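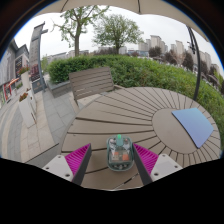

Patio table, blue panel and the see-through case

2018-06-22

Took the bench work outside today. The shop was stuffy and Anong Petchrat had the big bench covered in Lurener drawers anyway, so I claimed the round table out back and stayed there most of the afternoon. I like that table more than I should! It's the taupe one with the slats that fan out from the plain disc in the middle, and it looks like wood until you get close and start wondering.

Good for: sitting at, coffee, flat things. The blue panel sat on it nicely, over on the right, half on the disc and half on the slats. Bad for: screws. The gaps between the slats are narrow, but a small screw finds one every time (I lost two from the Schmieder tin and got one back, under my chair, after a lot of crawling). Next time I bring a tray. Writing it here so I can't pretend I forgot.

The little clear-cover unit -- the grey-green one with the bright green tip and the teal tab under it. I've been meaning to write down where things sit before anybody opens it, because I know us. Holding it tip up: the big orange square is low on the right, the small orange piece is low on the left, with the whitish and beige bits next to them. Silvery stuff higher up, on both sides of the tab. Row of tiny round details along the bottom end, some dark, some light. I still don't know what half of that does and I'd love it if someone who does would pencil it in the margin.

I'm calling it number 147 in the parts book, shelf 15, next to the Avwood samples. Please don't put it in the loose bin, the shell looks like it would scratch if you breathed on it.

Blue panel: matte side up, always. I like how the color goes from sky blue to something closer to periwinkle across the one sheet, though I think that's just the daylight and I want to see it under the shop lamps before I say anything to Selton about matching. They quoted 238 for the next batch and I'd hate to order the wrong blue.

Also there are little dark specks on the slats near the left rim of the table. Dirt? Old paint? Tried nothing yet. Anong says warm water and a soft brush first, and to keep the solvent away from it. Fine by me.

To do: tray, lamp check on the blue, brush for the specks, and look for that other screw.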